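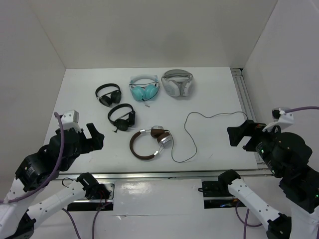
Figure 7.1. Headphones laid out between two arms. Neither gripper is touching a pair.

Chapter 7: Where the Examples Come From

Category: Robot Learning / Textbook Extracts
14 shares | 3 comments

Most accounts of robot learning begin with the model. They give you a diagram with boxes and arrows, and somewhere on the left there is a small drum marked "data". The drum gets one sentence. This chapter is about the drum, and it is going to be less cheerful than the sentence.

The usual claim runs like this. A person guides the arms through a task many times over, the machine records what its cameras saw and how its joints moved, and from those records a program learns to do the task by itself. Each step in that claim is possible. Whether the last step follows from the others is a matter for testing, and the testing is often thinner than the claim.

Take the headphones in Figure 7.1. There are black ones, a turquoise pair with a white headband, a bulky white and grey pair, and a brown and silver pair with a long thin cable running off to the right. It looks like variety, and in a sales talk it would be called variety. But the tabletop is white, the walls are plain, and the pairs are spaced out so that a gripper could come at any of them with little in the way. A system trained only on layouts like this has been shown five sets of headphones and one world. Put the same five on a dark desk with a mug and a pile of post and you have asked it a different question.

Llinos Voyle, who ran the Hervieu sorting trial, kept a notebook through the whole of it, and I have leaned on it for this chapter. Her team recorded 1488 attempts. Of these, 776 were kept. The rest were thrown out for reasons that her notes list with great patience: a dropped item, a stalled joint, a recording that stopped early, an operator who changed their mind halfway. In the finished report the figure given was 776, with no mention of the others. A reader would suppose that people guiding these arms almost never fail.

I don't think anyone meant to mislead. Throwing out bad attempts is normal practice, and there are sound arguments for it, which we come to in section 7.4. But a system that has only been shown clean work has no record of how to recover from a poor grasp, and the real world will hand it plenty of those.

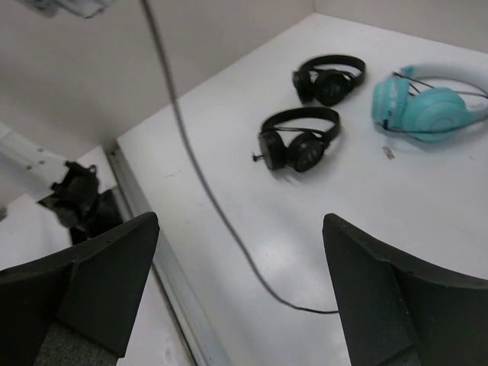
How many examples does a task need?

There is no fixed number, and any author who offers one should be asked what was tested and where. In the Ginditz study, the success rate stopped climbing after 294 examples when the test table matched the training table. On a different table it had never climbed much in the first place.

That second result deserves more attention than it got. Adding examples helps when the new ones differ from the old in ways that matter. If an operator sets out the same objects in the same loose row all afternoon, the two hundredth recording teaches very little that the first twenty did not. Storage fills up, the total looks good on a slide, and the coverage hardly moves.

Cables are a fair test of how serious a collection is. A hard plastic ear cup keeps its shape when you pick it up. A cable doesn't, and its next position depends on how it was lying, what it was hooked on and how fast the arm moved. Loïc Masson went back through 200 recordings made on the Elteck bench and marked each one by where the cable lay at the start. Nearly all fell into the same few patterns, for the dull reason that people put things down the way they always put things down.

His remedy was a shuffled list of starting layouts, read out before each attempt. Operators disliked it and it slowed the work. It also gave the Elteck group the only set in this chapter that I would trust on an unfamiliar table, and even there I would want to see the test first.

Before going on to section 7.1, find a published result that you admire and look for three things: how many attempts were discarded, who chose the starting layouts, and whether the test was run anywhere other than the place of training. Write down what you find, including the blanks.

Related items
Chapter 6: Guiding an Arm by Hand
Chapter 8: Testing on a Table You Have Never Seen
The Istport Trials: A Second Look
Throwing Recordings Away: Notes for Section 7.4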